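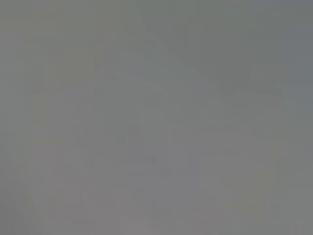
Junio, once y pico de la noche

¡Qué día! Tengo que escribirlo antes de dormirme porque mañana se me habrá mezclado todo con los tornillos, los cables y las tres versiones del soporte que hay encima de la mesa.

Hoy por fin hemos podido comparar las dos pinzas en el mismo brazo. La Doucet, la de dedos paralelos, que ya conocía de memoria, y la Jaswood, que llegó ayer de Steseren envuelta en tanta espuma que Vignesh tardó más en desembalarla que en montarla. Yo iba con la idea de que la Jaswood sería un poco más rápida y poco más. Pues no sé. Cierra de otra manera, los dedos acompañan la pieza en el último tramo, y la primera vez que levantó el tapón de goma sin que se le escurriera pegué un grito que se oyó en el pasillo.

Por la mañana, calibración. Empezamos tarde, pasadas las diez, porque la brida tenía un taladro desviado y hubo que limar. Albane quería empezar directamente con las piezas blandas y yo insistí en hacer antes la tanda aburrida, la de los cubos, para tener algo con lo que comparar. Discutimos un rato (bien, sin malas caras) y al final salieron los cubos. Con la Doucet, 22 agarres seguidos sin un fallo. Con la Jaswood, 14, y después se le cayó uno de canto. Vignesh cree que es la fuerza de cierre, que viene baja de fábrica. La subimos un punto y ya no se le cayó ninguno, aunque fueron pocos intentos y no quiero hacerme ilusiones.

Lo de la cámara de muñeca merece página aparte. Con la Jaswood queda más adelantada, y en cuanto el brazo se acerca de verdad a algo la imagen se va a un gris borroso en el que no se distingue nada, ni dedos ni pieza. Una diagonal muy suave, unas manchas un poco más frías arriba a la derecha, y para de contar. Pasé un buen rato mirando ese gris como quien mira las nubes, intentando adivinar si la diagonal era un borde o un pliegue, y me rendí. Albane dice que a esa distancia hay que dejar de pedirle cosas a la cámara y fiarse del par de los dedos. Tiene su lógica, pero me gustaría probar una lente de enfoque más corto. Tengo apuntadas dos, a ver cuál cabe en el soporte.

Además se ven los bloques de la compresión, incluso en una imagen tan lisa. Mañana quiero mirar con cuánta calidad estamos guardando, que eso lo configuré yo en invierno y no me acuerdo ni de por qué puse lo que puse.

Comimos en el patio, bocadillo de tortilla. Vignesh contó lo del laboratorio de Gindenau, donde tienen el controlador nuevo y dicen que el retardo casi no se nota. ¡Qué envidia! Nosotros seguimos con el viejo, que va bien hasta que le pides dos cosas a la vez. Me ha dado el contacto y les voy a escribir, a ver si nos dejan ir una mañana con nuestra pinza debajo del brazo.

Por la tarde, las piezas blandas, y aquí sí que disfruté. La esponja, el tapón, una bolsita de arroz que Albane cosió en su casa. La Doucet aprieta y ya está, la bolsita sale hecha un reloj de arena. La Jaswood se adapta, se le nota la curva en los dedos, y la deja en la bandeja casi con la misma forma que tenía. Repetimos la bolsita hasta que se abrió una costura y hubo arroz por todas partes, también dentro de mi zapato izquierdo.

El contador del brazo marcaba 1.093 ciclos al apagar. A los 2.000 toca revisar los dedos y engrasar, así que todavía queda margen para jugar.

No lo tengo decidido. Para cubos, para cosas duras y repetidas, me quedo con la Doucet sin pensarlo. Para lo otro quiero más horas con la Jaswood, con la fuerza bien ajustada y con una cámara que vea algo de cerca. Albane prefiere no cambiar nada hasta tener la tanda completa, y seguramente tenga razón, pero yo ya he dejado la Jaswood montada.

Para mañana: lente, calidad de guardado, escribir a Gindenau, comprar arroz. Y pedirle a Vignesh la llave Allen pequeña, que se la ha vuelto a llevar en el bolsillo.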